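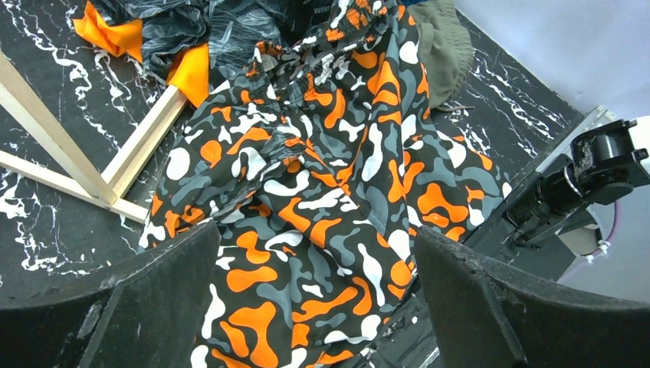 Fold the Waistband First
Jayson Buenaventura, 7th July

Most folding advice starts at the hem. For anything with gathered elastic, I think this is a mistake. The gathers hold more slack than the legs do, and any slack left in the waist travels down the panel and skews the second crease.

My method has 3 steps. Flatten the waistband by hand, lay one leg over the other, then fold toward the elastic. A busy print makes the middle step harder, as blobs of color hide the seam line, so go by touch.

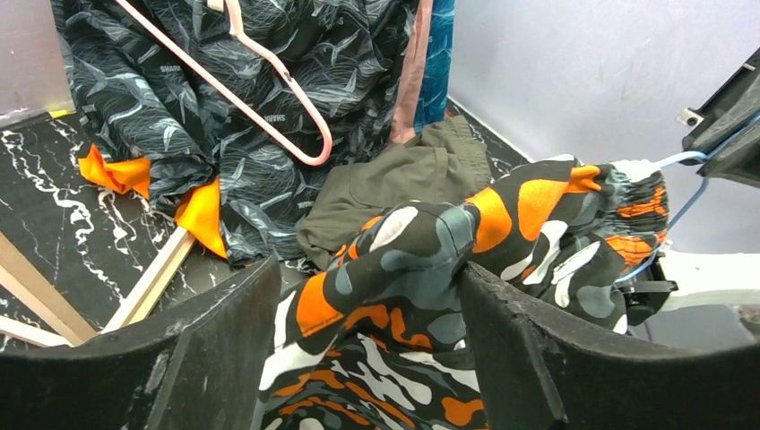
Camouflage print, shark print and olive green, before sorting.

A mixed pile adds a second problem. Jonalyn Soriano argues for hanging everything and skipping the folding. Hangers suit shirts. A plain plastic one gives an elastic waist nothing to hold, and the garment slides off or creases across the bar.

Sort by waistband type, and leave color out of it. Elastic goes in one stack, buttoned waists in another. The stacks then sit level, and a drawer 11 inches deep will take both.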